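Search this site
Enter keywords
Go

The Quiet War Over Who Gets to Live in Biststead

October -- by the Politics Desk

Every small government sooner or later discovers that it has an immigration policy. Biststead discovered its own last spring, when the town council voted to create a "settled resident" card and then spent the summer trying to work out what it had voted for.
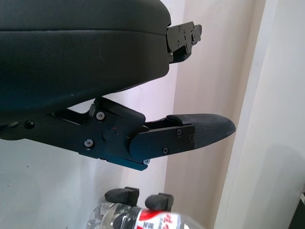
The card was meant to be simple. Anyone who had lived in town for two years, papers or no papers, could show a lease or a stack of utility bills and walk out with a piece of plastic good for the library, the clinic and the municipal pool. It conferred no legal status whatever. Supporters said this loudly, to calm the opponents. Opponents said it just as loudly, to ask why the town was bothering.

By the end of the first month the clerk's office had received 2,163 applications. The council had budgeted for 237. The gap was seized on as proof of an invasion, until somebody sorted the forms and found that most of them came from people born within a short drive of the town hall who wanted the pool discount. The invasion, it seems, was mainly from Valtlow Road.

The mood did not improve. Satton, the next town over and a place that has never knowingly let Biststead have an idea in peace, passed a resolution declaring that it would not recognize the card. Satton has no pool. It does have a library, which had never asked anyone for identification and now had to start, so that it could refuse the right kind. Lines formed. A retired couple with expired licenses were turned away from the large-print section, and the resolution was quietly described as "under review."

Meanwhile the people the card was designed for mostly stayed home. The Sharifi Center, which runs evening English classes above a tire shop, had offered to help with the paperwork and set aside a whole week for it. It helped 92 people. Staff there say the question they heard most was who would be able to see the list, and the town's answer changed twice while they were giving it. First the records were confidential. Then they were confidential "to the extent permitted," a phrase that has never made anyone reach for a pen.

This is the part neither camp likes to talk about. The tough talkers have spent a year warning about a magnet that attracted, in the main, local swimmers. The generous ones built a welcome mat and forgot to say who might be waiting behind the door. Both have sent out fundraising letters on the strength of it -- very similar letters, down to the typeface.

A revised ordinance is due before the council this fall. It would destroy application records after the card is issued, drop the pool discount and raise the fee for replacements. The discount is expected to get the longest debate. Residents who wish to comment may do so for up to two minutes each, and will be asked to show proof of address at the door.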